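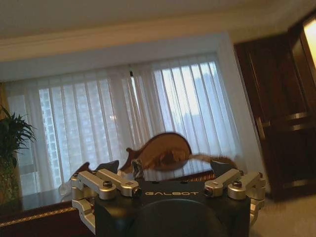 Two-finger gripper at the window end of the room, with an object blurred by motion just above the fingers.

Revised rules for gripper work in furnished rooms

The second edition of the Drumik house rules takes effect in January 2023 and replaces the sheet that has been taped inside the equipment cases. It applies to every crew collecting arm and gripper recordings in apartments, hotel suites and offices, including the Jarkden rooms. The rules for the workshop cells at Tutis have not changed.

The first edition was written for bench work. It said a good deal about fences and floor markings and almost nothing about curtains, carpets or other people's furniture. Between October and the end of the year, crews logged 3,097 recordings in furnished rooms and filed 31 incident notes. Most of the notes were minor: a snagged curtain, a scuffed table edge, a part dropped on the carpet and found the next morning. Four of them involved a hand near the fingers while the arm was still enabled, and those four are the main reason for the new edition.

The changes are as follows.

Clearance. Before the arm is enabled, the crew lead moves it by hand through the full reach planned for the session. Anything the fingers or the wrist can touch is either part of the task or gets moved. Curtains count. If they can't be tied back, the working area shifts away from them.

Glass and polished surfaces. Glass tabletops are allowed, but the lower limit of travel has to be set in software and checked with a foam block before the first run. Small loose glass items come off the table unless the task calls for them.

Stop button. One person holds the stop button and does nothing else. That person does not hand over objects, type notes or answer the phone. If they need a break, the arm is disabled until they are back.

Hands. Objects are placed with the arm disabled, or with the arm in the hold state and the stop button holder saying "clear" out loud. The old sheet allowed a nod. The new one does not. 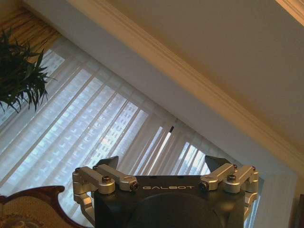
Do crews have to get the owner's permission again if they come back to the same room?
Permission covers one visit. A return visit needs a new form, even when the task and the furniture are the same, and the form has to be in the folder before the cases are opened.

Several crews asked about windows. The old sheet treated a window as a lighting matter and left it there. Under the new rules it is also a privacy matter. If neighboring buildings can be seen from the room, sheers stay closed during recording, and the crew lead looks over a short test clip at full size before the session goes on. If a person in another building can be made out, the camera angle is changed or the blinds come down. The same check applies to mirrors, family photos, mail and computer screens.

Lighting still matters too. Daylight behind a sheer curtain changes over an afternoon, and recordings made an hour apart can be hard to compare. Write down the start time, which lamps are on, and whether the curtains were moved. Three short lines in the log are enough.

The inspection interval has also changed. Finger pads, linkage screws and the wrist mount are now checked every 90 minutes of powered time. It used to be once a day. The check is done with power off. Look for screws that have backed out, pads that have shifted and cable ties that rub. A screw that has moved gets tightened, marked with paint pen and entered in the log. If the same screw moves twice in one visit, the gripper goes back in the case and the spare comes out. 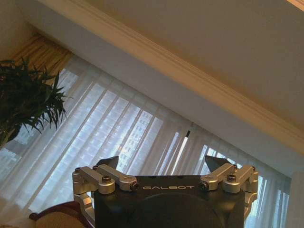
Lukoševičius wrote in after reading the draft to say that the 90-minute interval is fine on paper but falls in the middle of long tasks, and asked whether a crew could finish the task first and check afterward. The final text allows this if the task has less than ten minutes left to run. Anything longer is paused. The same letter asked for the checklist to be printed larger, and it has been.

Incident notes keep the same form number, 418, with one new box for near misses. Fill it in even if nothing was touched or damaged. Near misses were not recorded at all under the first edition, so expect the total number of notes to go up this year. Crews will not be ranked by it.

Printed copies are in the equipment room at Tutis, one per case. Please take the old sheets out and recycle them. Crew leads sign the back page before their first session under the new rules and leave it in the gray tray.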